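Setting up a kitchen after release: which tips hold up

By Liis Mets

The Stallura reentry handbook has a chapter on "your first kitchen," and most of it reads as if the writer had never rented a room with one outlet. I went through it with my brother-in-law's old notes next to me and tried what I could. Some of the advice is fine. A lot of it gets copied from one handbook to the next and I doubt anyone checks.

Start with the shopping list. The handbook's list has 33 items on it, including a salad spinner. I would cut it to seven: one pot with a lid, one skillet, a decent knife, a cutting board, a can opener, a big spoon, and a bowl you can both mix in and eat from. Check the house rules before you buy the knife. Many halfway houses keep knives locked up or ban them, and a letter from your parole officer saying "kitchen knives allowed" is worth more than what the guy down the hall tells you.

Donated starter boxes are a mixed bag. The one I was shown from Nestico had good towels and a pan so scratched I'd have thrown it out. Take the box, go through it the same day, and say no to anything with a frayed cord. You don't have to be grateful for a fire hazard.
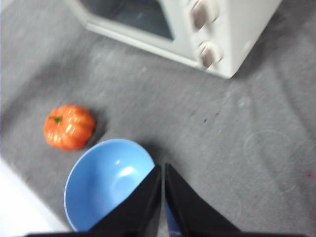 COOKING IN A SHARED OR RENTED ROOM

Ask in writing what you're allowed to plug in. "Small appliances OK" means different things to different landlords, and if your housing is a condition of your release you don't want to argue it later. Keep the answer in the same folder as your lease.

I've read that you should cook for the whole week in one go and freeze it. With what freezer? A shared one loses food, labels or no labels. Cook two days' worth, put it in flat containers on the coldest shelf, and write your name on the lid as well as the side.

Rice, beans, eggs, cabbage. Boring, but they work in one pot. Dried beans are cheaper than canned if you have a stove you can leave on low while you're home. If curfew and work leave you an hour in the kitchen, buy the cans.

The old trick of heating food in a bag of hot tap water should stay where you learned it. Tap water doesn't get hot enough to cook meat safely, whatever people swear.

PAPER IN THE KITCHEN

Every tip sheet says to tape your appointments to the fridge door. In a shared house that means everyone knows when you see your officer. Inside a cabinet door is better – yours, if you have one. Indrek Baranauskienė, who ran the kitchen at the Carnegie Street house, told me he kept his in a cereal box for 15 months and never missed a date. I believe him, although I wouldn't try it with mice around.

Keep grocery receipts if you owe restitution or fees. You may be asked to show what you live on, and a shoebox beats your memory. The Brostard budget sheet is supposed to make this easier. It has too many columns, so I use the back of it.

As for the claim that a home-cooked dinner keeps people from going back inside, I'd like to see who measured it and how. Cook because takeout costs too much.

RELATED
Laundry on a tight curfew
What a landlord can ask about your record
Does vinegar really clean a bathroom?
Storing court papers in a damp room
Bus passes, work boots and other first-week costs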